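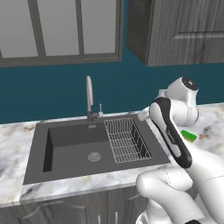 Teal wall, marble worktop, dark grey sink

Skernora
Hello all, still dithering over our kitchen wall and would dearly love some opinions. I'm smitten with deep teal, but my sister swears I'll be sick of it by May. Two litres is £35, so hardly ruinous - is she right?

Bernov
Sorry, I'm with your sister! We had a dark wall for years and every splash of hard water showed up on it, bless it.

Erraji
Have to disagree, Bernov. Ours is nearly black and a quick wipe after the washing up does it. Go for it, Skernora, and do get a tester pot first.

Skernora
Thank you both, tester pot ordered :)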